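Process Engineer, Biogas Upgrading
Gronurby site, full time, permanent

Clorau operates anaerobic digestion and gas upgrading plants. The Gronurby plant takes food waste and cattle slurry, and upgrades the raw gas to grid quality by membrane separation. A second upgrading line is due to enter commissioning in October. We are hiring one process engineer to work on both lines.

The position reports to Raimo Eskola, Plant Manager. Day-to-day work is shared with the control room and with the laboratory at Vurkora, where feedstock and digestate samples are analyzed.
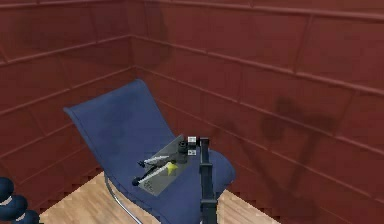
Duties

Track methane recovery and slip on the membrane skids and adjust stage pressures within the permitted range.
Maintain the mass balance for the site, from weighbridge to grid injection point.
Review hydrogen sulfide and siloxane readings and plan activated carbon changeouts.
Write and revise operating procedures for line 2 before handover from the contractor.
Take part in HAZOP reviews and close out assigned actions.
Join the on-call rota, one week in 5. On-call engineers must be able to reach the site within an hour.

Requirements

Degree in chemical, process or mechanical engineering, or equivalent plant experience.
At least three years in gas processing, biogas, wastewater or a related industry.
Working knowledge of P&IDs, control loops and pressure equipment rules.
Full driver's license.
Experience with membrane or amine systems is useful – training on our own skids is provided either way.

The role involves work at height, in areas with explosive atmospheres and near odorous material. A medical check is carried out before the start date.

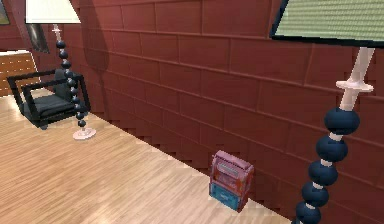
Terms

Salary is set by grade and experience; the grade is stated in the invitation to interview. On-call weeks are paid as a flat supplement, with callouts paid by the hour. Relocation costs are covered for moves of more than 100 miles. Working hours are 7:30 a.m. to 4:00 p.m., with one day a week from home once the probation period is complete.

How to apply

Send a resume and a cover letter of no more than 200 words to Maarja Kivi, Recruitment, quoting reference 151. Do not attach certificates at this stage. Technical questions may be put to Kagiso Joubert, Lead Process Engineer – please use the same reference.

Interviews are held at Gronurby and include a site walk. Safety footwear is supplied, so give your shoe size when you confirm your slot.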